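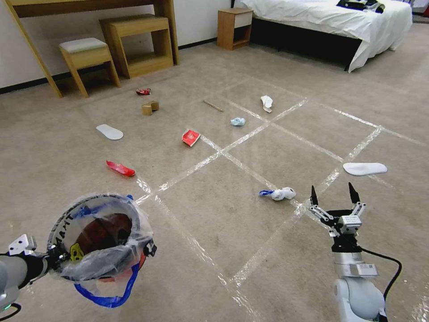

Litter pickup with two arms, recorded on the carpet with the tape grid.

Flirnport recording kit, review by Silviu Chiriac
July 30, 2020

I bought the Flirnport kit to collect demonstrations for a cleaning task. One arm holds the trash bin, the other arm picks litter from the floor and drops it in. A person steers both arms, and the software saves each run as one episode for training. I made 200 episodes with it before I wrote this review.

The recording software is the best part. You press one pedal to start and the same pedal to stop, and the episode is saved with the joint positions and the video already aligned. With Skovo, which I used before, I had to align them by myself in the evening. When I make a mistake I hold the pedal for 2 seconds and the episode is marked as bad, but it is not deleted. I like this very much. Of my first 50 episodes I kept 43.

The gripper is good for paper and cardboard. The pointed fingertips go under the edge of a flat carton if you come at a low angle. Thin things are more difficult. A shoe insole lies flat on the carpet and I needed many tries to learn the movement. A wooden stick is also not easy, it likes to turn between the tips.

The kit does not include anything for placing the objects. I made the grid with clear packing tape, and before every episode I put the litter in different cells from a list. Please do this also. In my first recordings the tissue was always near the same place, and the trained policy went to this place even when the tissue was somewhere else. Clear tape shines in the light, so next time I will try a matte one.

The manual is the weak point. The chapter about calibration has four pages and the order of the steps is wrong: you must set the wrist zero before the shoulder. I wrote to the support and they answered the next day with a correct version. The new manual should come in September.

I give four stars from five. For a small team I recommend it, but plan one full day for the calibration.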